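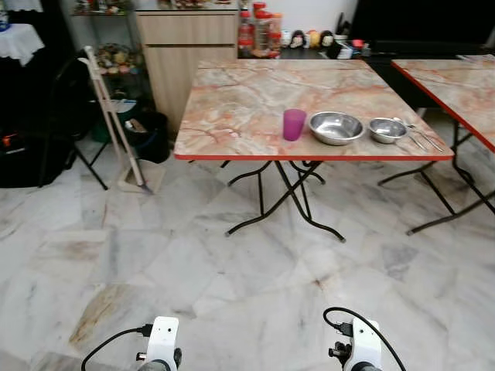
Graciela Lagos
Community member, Small Spaces board

Folding table for everyday meals – how do I keep it looking nice?

Hello everyone! I've been reading this board since August and finally have something to ask. We moved to a smaller place and gave up the big dining table, so now we eat at square folding tables, the kind with black tube legs and a marble pattern on top (ours is pink and cream with some rusty orange in it, and a bright red border). I have two of them and I'm fonder of them than I expected to be. When my sister's family comes I put both to work, and otherwise one does for meals and the other is for whatever needs a surface.

My trouble is twofold. First, I keep the everyday things out on the table between meals – a purple plastic cup, a big shallow steel bowl, a smaller steel bowl, a spoon and a fork – and I worry the steel will scratch the pattern. Second, our floor is polished marble tile, already stained beige and brown in patches, and the table skates a little when somebody leans on it. The legs do have small grey caps on the feet. Should I put something under them, or would that make the table wobble? My mother always used folded newspaper, but I'd like something I don't have to keep straightening!

Posted April 12, 2024 – viewed 187 times

Urkholm

Welcome, Graciela! I've eaten off a folding table for 6 years, so I feel your question in my bones. The caps are what you want to look at first. Turn the table over on a blanket, pull each one off, wash it in warm soapy water, dry it well and push it back on as far as it goes. Mine had picked up so much kitchen grease that they were practically skis. If it still slides after that, get thin rubber pads and put the same ones under every foot. A pad under one foot only will give you a wobble you'll be chasing all week.

For the top, steel bowls are fine if you lift them. It's the dragging that leaves marks, especially with a bit of grit underneath, so wipe before you set the table as well as after. I keep a cotton cloth under my big bowl, and it goes in the wash with the dish towels.

Please stay away from scouring powder. I took the shine off a corner of mine that way and I've been hiding it under the bread basket ever since.

Hisside

just get a clear plastic cover, cut it to size, done. had mine 3 years

Kinoshita

I'd second the cloth over the plastic cover, at least for a table that gets folded often. I tried a cover and had to peel it off every time, and the crumbs found their way under it anyway. Two woven placemats did the job for me, one for the bowls and one for the cup and cutlery, and they stack away in a drawer.

One more thing about the floor – check whether the table slides everywhere or only in one spot. Our tiles were slippery by the stove and nowhere else, and a good mop with plain hot water helped more than anything I bought. As for those beige and brown patches, please don't try vinegar on real marble, however many people recommend it. It will dull the polish. Ask a stone cleaner shop what they would use, and try it first in a corner behind the door.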